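Hand won't release after comms dropout – anyone else?
Forum > Arms and Hands > Faults

jurgita_b
14 April 2025, 1 reply hidden

Quick one, in a hurry. Sorting task, small packets into a cardboard tray. Right hand closes fine. Then every so often the open command goes out and nothing. Fingers stay shut. Log shows fault 2987, sometimes 1052 right before it. Power cycle clears it. Comes back later same day.

Firmware is the Garkel build from November. Fasten driver, stock settings, watchdog at 3000 ms. 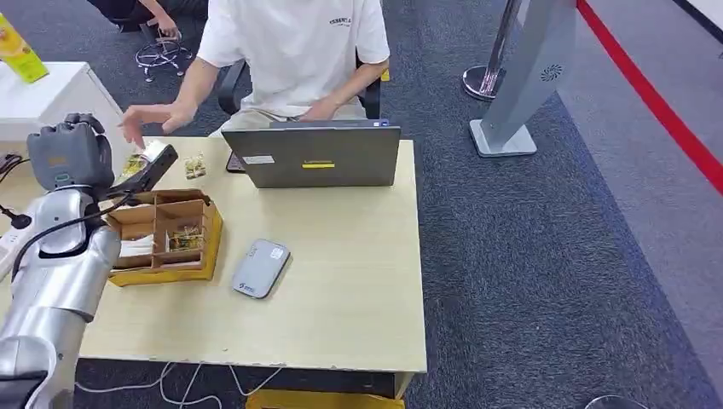
Packet task, robot hand. Cable runs along the outside of the arm.

What bugs me is people reach in to take the packet. They shouldnt have to think about wether it lets go.

abugri_fan
2987 is overcurrent on the finger drive. Lower your grip force. Thin plastic doesnt need much.

jurgita_b
Already at the lowest preset. Same fault.

tbangash
Disagree with abugri_fan. 1052 first means the bus dropped, the overcurrent is just the drive still pushing on an old setpoint. Look at the cable. Ours was the connector at the wrist, pins half backed out. Fine with the arm down, faulted on the reach.

And 3000 is way too long for a watchdog with hands near it. Three seconds of squeezing.

abugri_fan
Default is default for a reason. Short watchdog = drops parts all day.

tbangash
Then it drops parts. I'll pick up parts.
– Tariq Bangash

jurgita_b
OK tried flat things too, not just the packets.
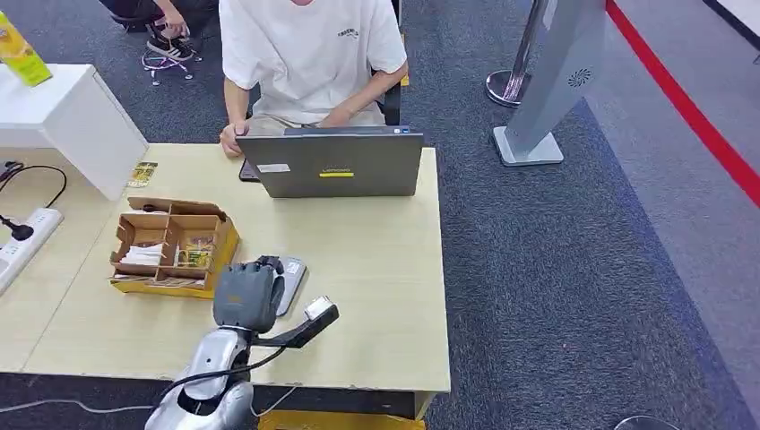
So the fault isnt only the packets, got 2987 on a flat gray piece as well. 1052 right before it again. Haven't pulled the wrist connector yet, need the small driver.

joson_1991
Where's your estop?? If a person is sitting within reach they need one too, not just whoever is on the console. Stop the runs til you find it imo.

jurgita_b
Console only right now. Fair. Pausing runs, ordering a second button. Will post the connector pins when its open.

tbangash
Wiggle test first, before you unplug anything. Log running, arm stretched out. If 1052 pops when you move the cable you have your answer.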